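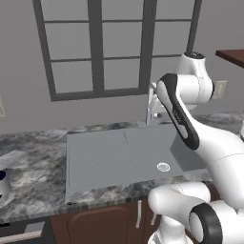

Tomuvley High School Robotics Club Opens Fall Season With Simulated Kitchen Contest

TOMUVLEY, 25 Sep 2024. The Tomuvley High School Robotics Club has started its fall season with a new event for student teams, the Ornov Kitchen Challenge. Teams write programs that move a simulated robot arm at a kitchen counter with a sink. All of the work is done on school computers.

The club has 50 members this year, up from 31 last fall. They come from all four grades, and more than half have never written code before. Practice is held after school in the computer lab and is open to any enrolled student.

The event has two rounds. In the first, each team's program has to bring the arm over the sink basin, hold it there, and return it to the starting position without touching the countertop or the faucet. In the second, the arm has to pick up a cup from the counter and set it down in the basin. Teams get the kitchen model ahead of time, but the cup's starting position is changed for each scored run.

Each round is worth 50 points. Points are taken off for contact with the counter, the cabinet or the wall, and a dropped cup ends the run. Judges will replay every run from the saved log before scores are posted.

"Students can try an idea, see the arm run into the faucet, and fix the code in the same practice," said Gintarė Luik, who teaches computer science at the school and advises the club. "Last year we had one small arm and a long line to use it. Now every team can work at the same time."

Luik said the sink was harder for the first teams than they expected. The arm is mounted close to the counter, and several early programs planned a path straight through the edge of the slab. Students are now adding a middle point to the path so the arm lifts before it reaches across.

The kitchen model was prepared by Ditine, a local software company, which is also providing $500 for prizes and club supplies. Two Ditine engineers will visit practice in October to answer questions about motion planning and to look over team code.

Waweru Middle School will send two teams to compete in the first round only. Their scores will be listed separately.

The final will be held in October in the Tomuvley school library, where runs will be shown on the large screen. Admission is free, and there is seating for 114 people. Families are welcome.

Students who want to join a team can pick up a form at the main office or in the computer lab. Teams may have two to four members. There is no fee, and no programming experience is required.

About the Tomuvley High School Robotics Club

The club offers after-school practice in programming and robotics during the school year. It is open to all students in grades nine through 12.

Contact: Gintarė Luik, club adviser, Tomuvley High School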